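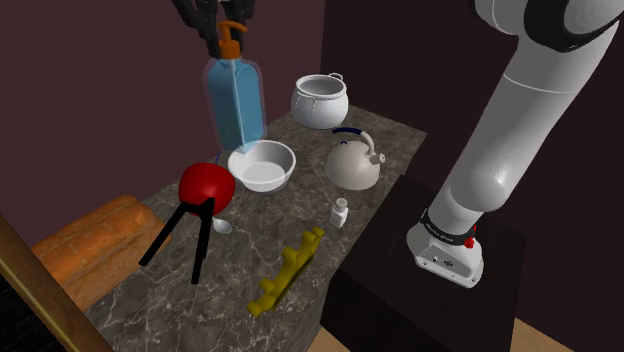
Vanusis counter arm: what changes for kitchen staff

The Vanusis is a single arm on its own pedestal, set beside the worktop. It picks up and moves ordinary kitchen things, such as a soap dispenser or a bowl, and puts them where the layout says they go. Each site is laid out in simulation before we deliver.

At the Derkbridge canteen it does the evening clear-down. Staff used to stay on for that after service. They now finish 33 minutes earlier on the same pay, and the late rota has been dropped. Washing up and food handling are still done by hand.

"I had to get used to leaving things out for it," says Meriem Radwan, kitchen supervisor. "The first week I kept tidying up before it started."

Two people per shift are trained to stop, restart and clean the arm. Training takes 7 hours and is done on site by Abdelkrim Sqalli. New items are added by the kitchen, with no call-out needed.

What you get
Arm, gripper and pedestal
Layout file for your counter
Stop button, wall or pedestal mounted
Training for two staff per shift
Item library, 326 entries

Not suitable for knives, open flames or hot pans.

Delivery from April. For a site visit, ask for Ovidiu Gavrilă at the Lahlou office.

Page updated December 6, 2022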